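Pay for the support, then the arm

Beltlow sells its desktop arm kit for $245, and most of the complaints I read are about the plastic. I think the plastic is fine. Printed links crack now and then, and you bolt on another. What buyers should look at is the service plan, which costs $142 a year and is easy to skip at checkout.

I skipped it the first time. Calibration took me two evenings, and the forum answers were for an older servo. With the plan, someone from the Wernau office went through my settings on a Thursday and found the wrong joint limit in a few minutes.

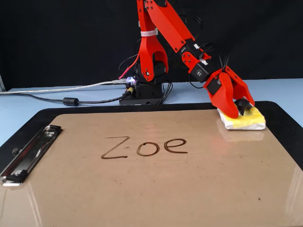
Small wiping and pressing jobs are where the cheap arms get judged, and they are harder than they look. Push too lightly and the pad skates. Push too hard and the servo heats up and quits. The Sasto kit handles this better out of the box, but it costs $1086, and a school buying several will feel that.

Beltlow should put the first year of support in the price and drop the bare kit. Fewer people would buy one. More of them would still be using it by spring.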